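Cave d'affinage Flerneck – Guide d'installation et d'utilisation
Section 4 : mise en service et premier cycle d'affinage 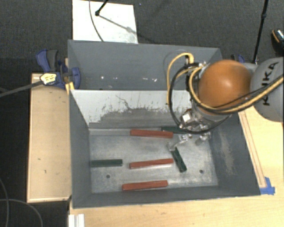

4.1 Domaine d'application

La présente section concerne l'armoire d'affinage Flerneck, destinée aux fromageries fermières et aux petits ateliers de transformation. Elle couvre la mise en service, le réglage de l'hygrométrie et le chargement du premier lot. Le raccordement électrique est traité à la section 3 et doit être achevé avant toute opération décrite ci-après.

Les réglages donnés conviennent aux pâtes pressées non cuites. Pour les pâtes molles à croûte fleurie et les fromages de chèvre lactiques, se reporter au tableau de l'annexe B.

4.2 Emplacement

1. Installer l'armoire sur un sol plan, à l'écart de la salle de fabrication et de tout appareil dégageant de la chaleur.
2. Laisser un espace libre de 8 cm à l'arrière et sur les deux côtés.
3. Régler les pieds avant à l'aide de la clé fournie. L'armoire doit pencher très légèrement vers l'arrière, de façon que les condensats s'écoulent vers la bonde.
4. Raccorder le tuyau d'évacuation à un siphon. Ne pas le laisser plonger dans un seau.

Note – Si l'armoire a été transportée couchée, la laisser debout et hors tension pendant 4 heures avant le premier démarrage.

4.3 Premier nettoyage

1. Retirer les grilles, les glissières et le bac à condensats.
2. Laver les éléments démontés à l'eau chaude additionnée d'un détergent alcalin non moussant. Rincer abondamment.
3. Essuyer la cuve intérieure avec un chiffon propre. Ne pas utiliser de jet sous pression.
4. Remonter les glissières, butée vers le fond.
5. Laisser sécher porte ouverte.

Attention : les produits chlorés attaquent l'évaporateur et les joints. Leur emploi annule la garantie des pièces concernées.

4.4 Préparation des planches

Les planches Batum en épicéa sont livrées brutes de rabotage. Elles participent à la régulation de l'humidité et ne doivent être ni huilées ni vernies.

1. Brosser chaque planche à l'eau claire, dans le sens du fil.
2. Les faire sécher à la verticale, espacées les unes des autres, dans un local ventilé.
3. Écarter toute planche fendue ou présentant un nœud non adhérent.
4. Placer les planches dans l'armoire avant la mise en température.

4.5 Réglage du régulateur

Le régulateur Vikgate est monté dans le bandeau supérieur. L'afficheur indique en alternance la température et l'humidité relative.

1. Mettre l'armoire sous tension. Le code 114 s'affiche pendant l'initialisation de la sonde, puis disparaît.
2. Appuyer sur SET jusqu'au clignotement de la consigne de température. Régler à 12 °C.
3. Appuyer de nouveau sur SET et régler l'humidité relative à 90 %.
4. Choisir la vitesse de ventilation 1. La vitesse 2 est réservée au ressuyage.
5. Valider par OK. Sans validation, l'ancienne consigne est rétablie.

Si le code 114 reste affiché, couper l'alimentation, vérifier le connecteur de la sonde et recommencer à l'étape 1. Si le défaut persiste, remplacer la sonde (référence Vikgate 62).

Note – L'humidité oscille pendant les premiers jours, tant que le bois n'est pas à l'équilibre. Ne pas modifier la consigne durant cette période.

4.6 Remplissage de l'humidificateur

1. Ouvrir la trappe latérale et sortir le réservoir.
2. Remplir d'eau potable faiblement minéralisée jusqu'au repère MAX.
3. Remettre le réservoir en place et pousser jusqu'au déclic.

Attention : vider le réservoir avant tout arrêt prolongé. Une eau stagnante ne doit pas être pulvérisée au contact des fromages.

4.7 Chargement du premier lot

1. Attendre que la température soit stable.
2. Introduire les fromages ressuyés, en commençant par le niveau inférieur.
3. Ménager un intervalle entre les pièces et ne pas les appuyer contre la paroi du fond.
4. Noter sur la fiche de cave le numéro de lot, la date d'entrée et la masse.
5. Retourner les fromages chaque jour pendant la première semaine, puis selon le protocole de l'atelier.

Ne pas réunir dans la même armoire des croûtes fleuries et des croûtes lavées – les flores se contaminent par l'air brassé.

4.8 Pièces et assistance

Les grilles, joints et planches de rechange sont distribués par Bellamy. Indiquer à la commande le numéro de série gravé sur la plaque, à l'intérieur de la porte.

Révision du document : 28 septembre 2025. Les armoires livrées à partir d'octobre reçoivent un joint de porte modifié ; la procédure de remplacement figure à la section 6.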